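Ataahua Tamihana had the kettle on before I'd got my coat off, and we were on to rice within a minute (I'd come to ask her about rice, so fair enough!). She's been teaching evening cookery at Gilchrist for five years and still gets the same question every term. "They all want to know why it sticks," she told me. "And I say, did you leave it alone? And they go a bit quiet."

Her way is simple enough: rinse it, bring it up to the boil, turn it right down for 10 minutes, then off the heat for another 10 with the lid on. "No peeking. I mean it. My mum would smack your hand."

I confessed that I stir mine. She put her cup down.
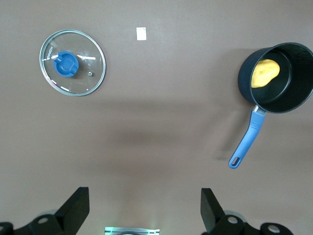 Wirkar, commenting on my last piece, reckons a pinch of salt and a longer rest make more difference than any amount of rinsing, and Ataahua half agreed when I read it out. "Salt, yes. But I'd still rinse," she said, and went off to find me a biscuit.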